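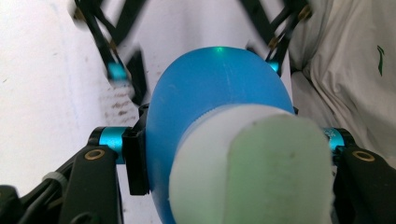
Why not write the shelf mark on the blue pieces first and clean them afterwards, someone asked in pencil under my last entry, it would save one round of taking everything out of the box. I thought about it over lunch and my answer is no, at least for the blue group. If the mark goes on first, we have to clean around it, and then every piece gets a small island of old surface under the tag. We have this already on the red group from last year, and I see it every time I open that box. So the order stays: look, clean, look again, mark, wrap.

May, Bretham workshop, morning. Blue group of the Neven set.

I started at 9 and worked at the white table. For blue it is a good table and also a difficult one. Good, because you see the outline of the piece very well. Difficult, because the white throws so much light that your eye becomes tired and then all the blues look the same. After one hour I put a gray cloth on half of the table and used this half for resting the eyes, and the other half for looking. I recommend to do it like this from the beginning.

The question for today was the color description. In the old list the whole group is called "blue, smooth". This is true, but it does not help anybody who must find one piece in the list, or decide if a piece has changed. I want a description which is short and which two people would write the same way without talking to each other.

First try was the rounded piece. It has a broad curve like a dome, and the surface is smooth and matte. It looks a little translucent but I did not want to write "translucent" in the list, so I wrote "matte, looks slightly translucent". I know this is longer. The blue is lighter near the top, a sky blue, and gets deeper toward the lower left side. Is this the color of the piece or only the light of the room? I do not know yet. To answer it I should turn the piece and see if the deep part turns with it, and then do the same again at the window. I put this on the list for tomorrow morning, before the sun comes to that side of the building.

On the upper part there are faint pale streaks and one thin line that looks like a scratch. I say "looks like" on purpose. A scratch is something you can feel with the fingernail, and a line of dried cleaner is something you can wipe. In the old list there are many scratches, and I suspect that part of them were dirt. From now on we use three words in the condition column:

Line – you see it, you did not test it.
Scratch – you see it and you feel it with the nail.
Mark – it went away, or became weaker, with the damp cloth.

If you did not test, write "line". It is not a shame to write "line". It only means that the next person has something to do.

About the cleaner. We still have half a bottle of Sorent from the winter and I tried it on the test corner of the offcut from the drawer, never on the pieces. It leaves a thin film if you use too much, and then the surface becomes a bit shiny for one day. On a matte piece this would be bad, because somebody would write "glossy" and the next person would write "matte" and we would search for a damage that does not exist. My proposal: plain water on the soft cloth, wring it out very well, go in one direction only, then dry cloth. Sorent stays for the table and for the shelves. I wrote this on a strip of tape and put it on the bottle.

Something I learned with the cloths: wash them before the first use, also when they are new. The new ones lose small fibers and on blue you see each fiber. I spent a long time with a fiber which I thought was a line. Washed cloths are in the left drawer, new cloths are on top of the cupboard, please do not mix them again.

The light. I made the looking with the ceiling light only, blinds closed. Then I changed to the side lamp. With the side lamp the fine lines come out much better but the color becomes wrong, more green than I would write in the list. So color under the ceiling light, condition under the side lamp, and in the list we say which light was on. The column for this is narrow, a C or an S is enough.

For the color words I tried to keep it to names that everybody knows. I do not like "azure" and "cerulean", I have to look them up each time and I think I am not the only one. What I have for now:

Sky blue – the light one.
Deep blue – strong, darker, but you would never call it navy.
Teal – when you hesitate between blue and green.

If a piece goes from one to the other, write both with "to" between them and say where it changes. Example for a rounded piece: sky blue (top) to deep blue (lower left). For this you need to agree what is top. A rounded piece does not have a natural top, so we take the side with the rim as top. For the long ones the top is the end which was up when we took it out of the box, and when the mark is on, the mark decides it forever.
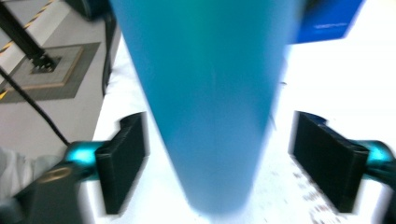

The cylinders have a different problem. A piece with a curve like that has always a highlight, a light stripe along the length, and this stripe moves when you move your head. In the old list there is one entry which says "lighter stripe on front". I am nearly sure that it was only the highlight. Before you write a stripe, take one step to the side. If the stripe comes with you, it is light and it does not belong in the list.

The sides look deeper than the middle, and this also changes when you turn it, so I describe only the middle part, a little beside the highlight. For the cylinder I had on the table I would say teal to sky blue. I held the sky blue card next to it, then the teal card, and I was not happy with either of them alone.

It has no text and no seams that I could find, which makes it nice to look at and bad to register. There is nothing to say "here is the front". So I was thinking for a while about the place of the mark. The possibilities were:

On the end. It is out of sight when the piece stands, good. But it is also the place which rubs against the box.

On the side, near the bottom. Easy to read, ugly.

On a tag with a thread. On a smooth cylinder the thread slides down, I tried it on the offcut and it was on the table in a few minutes.

I decided for the end, with the small numbers, and a thin sheet of tissue between the end and the bottom of the box. The rounded piece gets it inside the rim if there is enough room for the pen, and if there is not enough room we talk about it before anybody writes something. The pen is the one in the glass jar. Please test it on the offcut each time. Let it dry 3 minutes before you touch it, with a timer, since I believed that I waited long enough and I have the ink on my thumb still.

The numbering continues from where the red group stopped, so the first blue piece is 723. Do not leave free numbers for pieces which maybe come back from the loan. We did it with the yellow group and now there is a hole in the list which every new person asks about.

Storage. The Kuusk boxes arrived and they are good, stiff, and the lid closes without pressing. Only they are not deep enough for the long pieces standing. Lying is possible, but a cylinder lying down wants to roll, and then it rubs. I folded a strip of the gray foam into a shallow V and put the piece in it. It holds. I carried the box to the door and back and I turned one corner too fast intentionally, and the piece was still in its place. For the rounded piece a ring of rolled tissue works, with the open side down, so that no dust goes in.

Shelf 7 is for the blue group now. It was full with packing paper, which I moved under the bench. If somebody looks for the big roll, it is behind the stool.

Small things, not in order:

The table has a sticky place on the corner nearest to the door. Sorent took off most of it. Check with the hand before you put a piece there.

Remove rings and also the watch. I forgot the watch until the middle of the morning.

Handle one piece at a time. If a second piece is on the table it must be on the gray cloth, because on the bare table the round ones travel.

The color cards are starting to fade along the edge. I compare only with the center of the card. We should order a new set, and write the month of opening on the back.

Afternoon. I gave the draft of the color words to a colleague without any explanation and asked for a description of the same pieces. On the rounded piece we wrote nearly the same, on the cylinder I had teal to sky blue and the other sheet said sky blue to deep blue. We looked again together, and the difference was the place: I looked beside the highlight and the other person looked at the side. So the rule about the place goes into the instructions at the very top, before the color words, and in bigger letters.

I did not mark anything today. The look under the window light comes first, then the cleaning with water, and the boxes stay open on the bench with a cloth over them for the night.

To do tomorrow:

Turn the rounded piece, ceiling light and window light, write if the deep part moves.
Nail test for the thin line, then correct the word in the list.
Cut more foam strips, same width as the first one.
Ask if the old list can get the two new columns or if we begin a new file.
Wash the cloths from today.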